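4 Setting up the Heta feeding station

The Heta station gives measured dry food and water to street dogs and community cats. Fit it only at a site where the landowner has agreed in writing.

4.1 Placing the base

1. Choose level ground under cover, away from traffic.
2. Set the base down with the drain plug facing outwards.
3. Press the Plirkik ground pegs through the four corner holes.
4. Rock the base by hand. If it moves, take out the pegs and turn the base a quarter.

Caution: do not fix the base to a tree or a drainpipe.

4.2 Filling

1. Unlock the hopper lid with the square key.
2. Pour in dry food up to the line marked 9. Do not use wet food.
3. Fill the water tank and close the valve until it clicks.
4. Write the site number on the lid label. Sites on the Takovlow round use 404 to 598.

Note: a full hopper gives 81 portions at the factory setting. Cut the portion size for sites with cats only.

4.3 Cleaning

1. Empty both bowls and lift them out.
2. Wash them in hot water with plain soap. Rinse twice.
3. Let the bowls dry fully before refitting.

Caution: keep bleach away from the valve seal. If a sick animal has been seen at the site, use the disinfectant listed in section 7 and leave the station closed overnight.
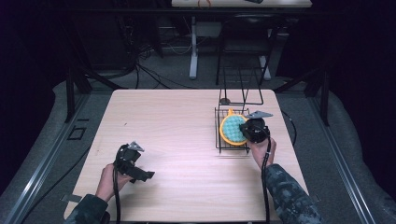

Loubna Ouazzani: The valve on ours kept dripping after step 3 of 4.2. Pushing the seal in by hand before closing cured it. Could the next issue also give a portion size for nursing mothers? We set ours by guesswork in November.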